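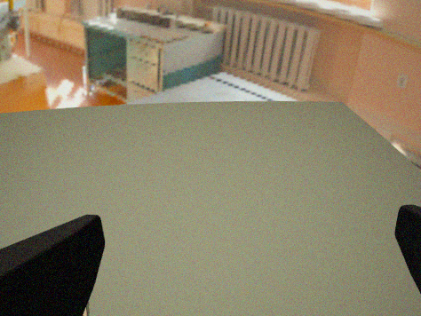

One rendered wrist view from my sim, bare table, room scan behind it

Sim-trained grasping policy cares more about the room than the table. Is my background swap test even valid?

Posted by erko_bench in Learning & Manipulation

Hi all, long post, sorry. I've been trying to reproduce the background result from the Fovar write-up (the one where they train a grasping policy in one simulated room and then test it in others) and I've got numbers that look too dramatic to be true, so I'd like somebody to poke holes in my method before I go any further.

My setup is a two-finger gripper over a plain grey-green tabletop, with a room scan sitting behind it as the backdrop. You can see the kind of thing the policy sees in the picture up top: fingers in the foreground, table, then a blurry room with a desk and a radiator and a lot of orange floor. The backdrop is low resolution on purpose, because I wanted to fit it all on one card. The policy takes that view plus joint positions and puts out small motions. Behavior cloning, nothing fancy.

I trained on 641 scripted demos, all of them with that same room behind the table. Then I ran 25 test episodes in the training room and 25 with the room swapped for a different scan, which I call Kırmızıgül (it's named after the folder, don't ask). Same table, same object, same start poses, same seeds. In the training room it succeeded on every one. In Kırmızıgül it managed 4. Four!! The gripper drifts off to one side and closes on air, and it does this pretty much the same way each time.

What I can't work out is what I've measured. The Fovar people say a result like this means the policy is "anchoring" on the background, so it's using the room as a sort of ruler for where the hand is. But when I swap the scan, the lighting changes too, because the scan is also my light source. The table comes out a bit darker and cooler. So maybe my policy doesn't care about the radiator at all and is just thrown by a table that's the wrong shade. I also add color grain to the renders, and I only noticed last night that the grain is drawn with a different seed when the scan changes (whoops).

So, two things. Is the swap test worth anything as it stands? And what would you run next if you only had one card and a few evenings? I'd love to avoid collecting a whole new set of demos if I can help it.

grurkley_fan

Your swap test is fine as an alarm and bad as an explanation, if that makes sense. It tells you the policy breaks when "the room and everything that comes with the room" changes. It can't tell you which part did it. I got stuck in exactly this spot with my own setup and wasted most of October on it, so let me save you some trouble.

First, separate the light from the picture. Most renderers let you use one scan for lighting and show another one to the camera. Do all four combinations: old light with old room, old light with new room, new light with old room, new light with new room. No retraining, it's only evaluation, so it'll run overnight on your one card. If old light with new room still falls apart, the anchoring story starts to look pretty good. If the failures follow the light, you've got a table shade problem, and that's much easier to fix.

Second, fix that grain seed before anything else! I doubt it's the culprit, since a different seed gives you the same kind of noise, but you'll never be able to compare two runs step by step until it's pinned. When I pinned mine I could line up two episodes and see the very first step where the actions split. In my case they split at step one, before the gripper had gone anywhere. That was a strong hint that the policy was misreading where it was from the first view.

Third, and this one's my favorite, shift the room instead of swapping it. Keep the same scan and turn it a few degrees around the table, lighting held still. If the policy is using the desk or the windowsill as a ruler, the place where the gripper closes should slide along with the turn. You can plot turn angle against grasp error and it's a really satisfying plot when it works. You said yours drifts to one side the same way each time, and I'd bet a sandwich that's what is going on.

As for the fix, you don't need new demos. Your demos are scripted, so just replay the saved joint states and render them again with other rooms behind. I replayed mine over 47 scans from the Grurkley pack and the gap mostly closed. I used random light strength too, so I can't promise you which of the two did the work (yes, I know, I'm doing the very thing I told you off for).

One more thing, 25 episodes is thin. All the way down to 4 is a big enough drop that I'd believe it, but once you're comparing your fixes the differences will be small and 25 won't cut it.

plainoldpid

just blur the background or crop it out. worked for me

tabletop_tess

I'd push back a bit on cropping. I tried it and my policy got worse in the training room too. With a wrist view the background moves as the arm moves, and some of that motion is useful to it, especially when the table is one plain color with nothing on it to track. If you mask everything past the far edge of the table, you still leave the shape of that edge in view, and mine happily latched on to that corner instead! So if you do crop, rerun the turning test with the table rotated as well.

Cheap thing to try first: replace the room with flat gray at test time only. It's far from anything in your training data, so don't read much into the success rate, but look at where the gripper goes. Mine went to the same spot every single episode, wherever the object was. I kept that clip and I show it to anybody who tells me their policy "looks at the object."

erko_bench

Thank you both, this is great. Grain seed is pinned now and I've got the four combinations queued up. Turning the scan is next. I'll post the plot in this thread, whichever way it comes out.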